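Opening a small snack counter inside a laundry shop — how much stock to begin with?

Posted by Napaporn Bunnag in Small Shops and Stalls

Hello everyone. My aunt has a laundry shop near the bus station and she offers me the front part of it, beside the window, for selling snacks and small groceries. The customers wait there for their clothes, sometimes 30 minutes, and they always ask where they can buy something to eat. I have 3000 saved for the first stock and I do not want to spend all of it in the first week.

My doubts are these. Should I buy many kinds and few pieces of each, or few kinds in big cartons? The wholesaler Nilsuwan gives a better price for cartons, but then I must store them, and the back room is quite damp from the dryers. Also, do I need to write every sale in a book, or is it enough to count the money in the evening?

Thank you for reading my long message.

Yoga Nugroho
Replied in January

I had a similar corner for two years, in a motorbike repair shop. Please do not buy cartons at the beginning. I did this with rice crackers, because the discount looked very good, and before I sold half of them they became soft. Damp air is a big enemy of crackers and biscuits. If you must use the back room, take boxes with a tight lid and put them on a shelf, never on the floor.

For the kinds, I would start small and ask the people what they miss. My customers wanted salty things in the morning and sweet things after four o'clock, I never understood why. Keep some money aside for the second order, which will teach you more than the first one. My first order was mostly what I like to eat myself.

About the book: yes, write every sale, at least in the first months. Counting the money tells you how much you earned, but it does not tell you which snack sits there and gets old. I used a school notebook with one page for each day. Later I tried Serkari on my phone, it was fine but slow when people were waiting.

Chalerm Sriwong

Just sell drinks. More profit and they don't go soft.

Daranee Rattanakul

I agree with Yoga about the cartons. One more thing — look at the dates when the delivery comes, before you sign. My sister Sunee once accepted a box with only two weeks left, and the supplier would not take it back.

Put the older packets in front and the new ones behind, every time, also when you are tired. And agree with your aunt in writing who pays for the electricity if you add a fridge. It feels strange to do this with family, but it is easier to talk about it now than later.

For the counter itself you do not need expensive furniture. A table, a tray and a stepped stand are enough for a start.
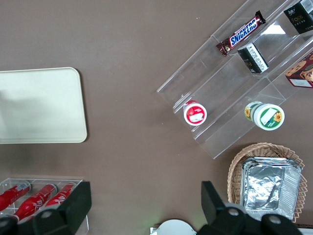

Snacks and groceries with a clear stepped stand and a cream tray on a brown table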